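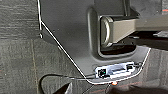
Wrist view: latch bar in its recess, module at the lower edge of the panel, gripper fingertip bottom left.

Kesow: a small home-built manipulation set

Version 0.3, May 2023

Kesow is a set of short recordings made with a robot I put together in the shared workshop at Clikstead. It has a camera at the wrist, a camera at the head, and opinions about both. The robot is called Arsenault. The software that records it is called Gradon. I named all of these before any of them worked and it was too late to change the folder names.

What's in it

There are 199 episodes. There used to be 200, but I deleted one while testing the script that protects episodes from being deleted. Each episode has:

wrist/ – color frames from the gripper camera
head/ – color frames from the head camera
joints.csv – joint angles and gripper opening, one row per tick
note.txt – what I was trying to do, sometimes followed by what happened

Timestamps in joints.csv are in milliseconds from the start of the episode. Episodes recorded before the February rewrite start at 4,000 instead of zero. The loader subtracts it. If you write your own loader, you subtract it.

Tasks

latch: approach the recess in the gray panel and get a fingertip near the bar. "Near" is scored by me, by eye, and I am a generous judge. Lighting on the panel changes a lot from one approach to the next, and the wrist camera's auto exposure treats every shiny surface as a personal emergency.

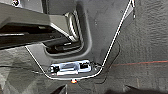 Wrist frames are low resolution on purpose, in the sense that I bought the camera on purpose. Don't plan on reading any fine print in them. Small lights tend to bloom into blobs, and bright plastic goes to plain white. I left the frames as they came. An earlier version had a sharpening filter, which mostly sharpened the noise.

look: the head camera moves through a set of poses while the arm stays out of the way. These episodes have no success label. The head either looked at the shelves or it looked somewhere else, and you can sort that out from the pixels.
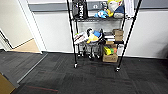 The shelving is on casters, so its position in the room is a rumor. No file contains its true pose. I measured it once, wrote the numbers down carefully, and then rolled the unit over to get at an outlet. Things on the shelves get moved between sessions too, so please don't use a plush toy as a fixed landmark. I did, for two weeks.

Labels

labels.json has up to 400 boxes, drawn by hand in the evenings. The classes are box, bag, plush, panel, latch and stuff. "Stuff" is the largest class. When two toys lean on each other I tried to draw two boxes, and by the end of a long night I sometimes settled for one big one.
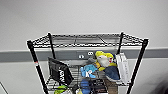
Wire shelving is hard on depth estimators. The grid lets the wall show through, and the two models I tried both decided that an empty wire shelf was either solid or missing, depending on the angle. If yours does better, I'd like to hear about it. If it does worse, I'd like to hear about that even more.

Known problems

Head and wrist clocks drift apart in long episodes. Gradon resyncs at the start and then hopes.
Gripper opening reads slightly negative when closed. Clamp it.
note.txt is missing wherever I was sure I'd remember.
Episode 200 is still listed in index.json. See above.

Getting started

Unpack the archive, keep the folder names, and run:

python check.py --root kesow

It prints a warning for every file it dislikes. One warning, about episode 200, is normal.

Use

Do what you like with the recordings, including commercial work, as long as you keep this README with them. Please don't use them to test anything that has to be safe around people. Fixes to the labels are welcome, especially anything that makes "stuff" smaller.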